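Section 3: Testing and sealing a stone counter

This section covers natural stone: marble, granite, limestone and the darker stones sold under all sorts of names. It does not cover quartz composite, laminate or solid surface. If you are not certain which one you own, find the invoice before you open the bottle. Showroom labels are a poor guide. Plenty of counters are called marble for their pattern alone.

The instructions were written around Drirel Stone Sealer, which comes in a 174 ml bottle. The steps work much the same with any sealer of this type, but read your own label for drying times. Where the label and this guide disagree on safety, follow the label. Where they disagree on how wonderful the result will be, we would ask you to hold off until you have done the test in 3.1.

What sealer does and does not do

A penetrating sealer goes into the pores of the stone and slows down liquids that would otherwise soak in. Oil and coffee sit on top for longer, so you have more time to wipe. That is the whole benefit. Sealer will not stop scratches. It will not stop lemon juice or vinegar from etching marble, whatever the front of the bottle hints at. An etch is the acid eating the polished face of the stone, and the sealer is underneath that face, doing nothing about it.

The label also says "all-season protection." We asked Plunport, who distribute the product, what this means for something that lives indoors. We are still waiting.
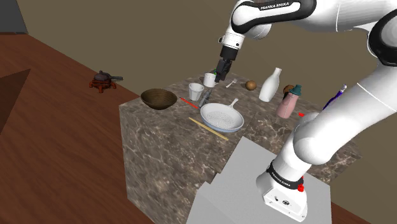 Does every stone counter need sealing once a year?

It depends on how fast the stone takes in water, and the calendar can't tell you that. A dense granite may never need it. A soft, pale marble beside a sink may need it more often. Run the water test and believe the result over any schedule printed on a card.

3.1 The water test

Do this in the evening, when the counter won't be needed, and in daylight or under a good lamp.

1. Wash the test spots with warm water and a drop of dish soap. Rinse, dry with a towel and leave them overnight if you can. Damp stone gives a false pass.

2. Pick spots that get different treatment: one by the sink, one by the stove, one in a corner that gets little use. A single spot tells you about a single spot.

3. Put a spoonful of plain water on each one.

4. Wait, and look from the side. You are watching for the stone to darken under or around the puddle.

5. Wipe up the water and look again. If there is a dark patch, the stone is absorbing and sealing may help. If the color is unchanged, stop here and put the bottle back.

Note: On very dark stone the patch can be hard to see. Dry the spot and compare it with the stone a hand's width away.

Note: Water beading on the surface proves less than people think. Wax, cooking grease and leftover spray polish all make water bead. If your counter beads beautifully and still stains, you probably have polish on it, and the sealer will have trouble getting through.

3.2 Before you start

You will need the sealer, lint-free cloths (more than you expect), nitrile gloves, masking tape, a plastic scraper and a stone cleaner with no acid in it. Hegedűs sell a cleaner and sealer as a pair and say the two are "matched." We tried their sealer after ordinary dish soap and a thorough rinse and could see no difference. Buy the pair if it is cheaper that way.

Clear the whole run of counter, including the things at the back that never move. The stone under a knife block is often a different shade by now, and it is better to find out before sealing than after.
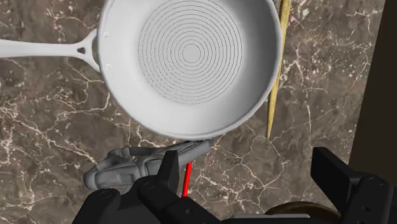
Fig. 3-2. Frying pan on dark brown marble with pale veining.

Lift pans and trays instead of sliding them. Grit caught underneath will scratch a polished face, and as noted above, no sealer prevents that or repairs it.

CAUTION: Solvent-based sealers give off fumes that can catch fire. Turn off gas burners and pilot lights, open a window and keep it open. "Low odor" on a label refers to the smell.

CAUTION: Do not seal over an existing stain. Any oil in the stone will be much harder to draw out later. Treat stains first (Section 4) and let the area dry fully.

CAUTION: Try the sealer on a hidden spot and leave it overnight. Some stones darken slightly and stay that way. The brochure word for this is "enhanced."

3.3 Applying the sealer

1. Tape off the backsplash, the sink rim and any wood edging. Sealer on stainless steel dries to a smear that takes real effort to remove.

2. Shake the bottle only if the label says so.

3. Dampen a cloth with sealer and wipe on a thin, even coat, working in sections you can reach without leaning. Pouring straight onto the stone wastes product and leaves a ring.

4. Leave it for three minutes, or the time on your label if that is shorter. The surface should stay wet. If part of it dries early, that part is thirsty, so wipe on a little more.

5. Buff off everything left on the surface with a clean, dry cloth. Swap cloths as soon as one starts to drag. Residue left behind turns into a cloudy film.

6. If the water test showed strong absorption, apply a second coat once the first is dry to the touch. Two coats is the limit. Dealers who suggest another are selling bottles.

7. Remove the tape while you can still see what you are doing.

8. Keep the counter dry overnight, and put nothing back on it before morning.

If you find a haze the next day, wipe a small area with fresh sealer, wait a few moments and buff hard. The fresh product usually softens the old film. If it doesn't, the cause may be hard-water scale, which was there before you began.

3.4 Checking your work

Repeat the water test on the same spots after a full day. You are comparing with your first result, so it helps to have written it down. If the stone darkens as quickly as before, either the sealer could not get in or you had a poor bottle. Adding more on top is unlikely to change anything. Clean the stone properly and start again from 3.1.

Koswood's installers offer a "certified seal inspection" for a fee. Dorottya Erdős paid for one on a Tuesday, expecting instruments. It was the water test, done with a nicer dropper.

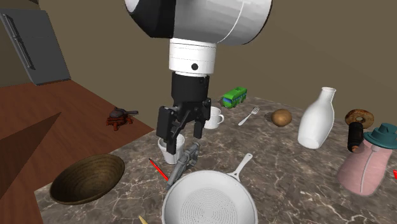
Géza Oláh disagrees with us about the spots: he tests only beside the sink, says that if the stone holds there it holds everywhere, and has not had a stain yet. We have left step 2 of the water test as it is. His counter is one slab from one supplier, and many kitchens have a joint with stone from another block on the far side.

3.5 Daily care

Wipe spills when they happen, oil and wine especially. Use warm water and mild soap. Keep vinegar, lemon and bathroom cleaners off marble and limestone, sealed or otherwise. Sprays that "clean and reseal in one step" contain very little sealer, and we have not been able to measure any effect from them. They do smell pleasant.

Store the bottle upright, cap tight, away from frost. Cloths soaked in solvent-based sealer should be laid flat outdoors to dry before going in the trash. For stain removal, continue to Section 4.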